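**Washroom refit, minutes, January 2022**

Present: Áine Cullinane (chair), Lorcan Coughlan, Róisín Ó Riain (notes), Conall Brennan. Apologies: Daithí Mac Giolla.

1. **Sinks.** Lots of good news! Áine loves the gooseneck faucets and would happily see them all through Kidwood. White basins stay our first choice. Lorcan reported the Mititz quote at $157 per basin, and we need 20, so he'll ask for a better price.

2. **Vanities.** Agreed that a drawer under the sink is a must (great for towels and spare soap). Handles still open: Róisín likes silver, Áine wants to see more.

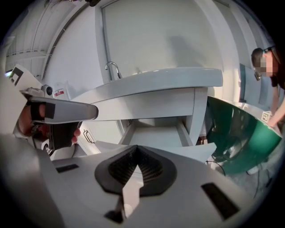
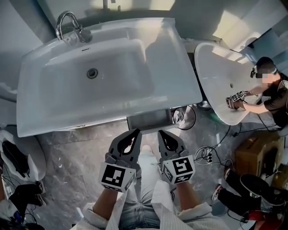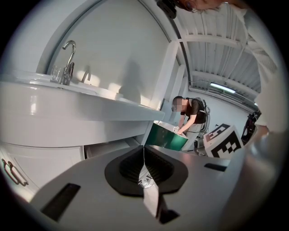 Conall wasn't sold on drawers everywhere and asked whether the pipes would leave enough depth behind them. He would put plain doors in the two smallest washrooms. Good point, and Lorcan will get the inside measurements from Charbonneau.

3. **Budget.** Almost $400 left for faucets and fittings after the tile order. Tight, but we're all excited to get going.

**Actions**
- Lorcan: Mititz price, drawer depths
- Róisín: handle samples
- Áine: send notes to Daithí

Next meeting in February, 10 a.m., day to be set.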